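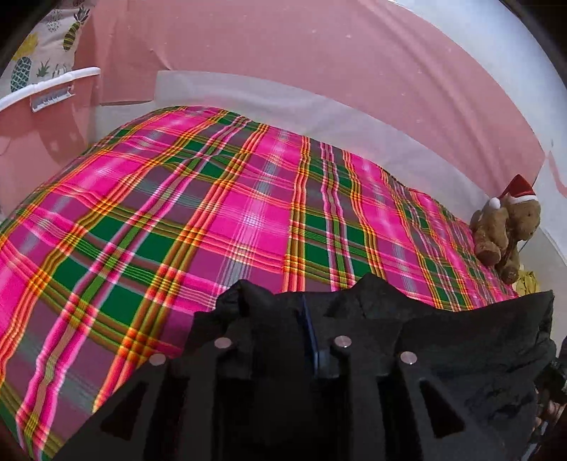 The hand-held gripper over a plaid bedspread, with a teddy bear in a Santa hat at the far side.

About Ellgate

We teach robots to do housework, and we do it by hand! Ellgate began in Wulport with five people, one spare bedroom and a big pile of laundry. We still love the laundry.

Our teachers work in ordinary homes. They pick up a gripper that has its own camera, squeeze it to open and close the fingers, and get on with the chore: folding, smoothing, putting away, making the bed. The camera records what the gripper meets along the way, and those recordings are what our robots learn from. We have visited 113 homes so far and saved 2,238 demonstrations, 506 of them with cloth alone.

Cloth is our favorite subject (and the hardest). A shirt never lands the same way twice, so we ask for the same job again and again, in different rooms, with whatever happens to be on the bed. 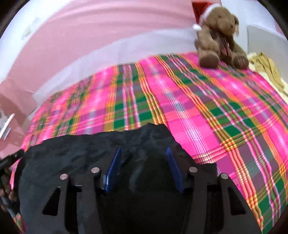

Gripper fingers open, with black fabric spread over the plaid.

For jobs that need a real arm in the room, we use Vosness, our remote control station. The teacher sits at a desk, moves a pair of handles, and the arm follows. It takes an afternoon to get comfortable with, and most people want another turn.

The Borbély workshop, on the floor below our office, is where we build and repair the grippers. New teachers spend their first morning there learning how the linkages go together.

We run open evenings in Wulport every February. Come and fold a towel with us!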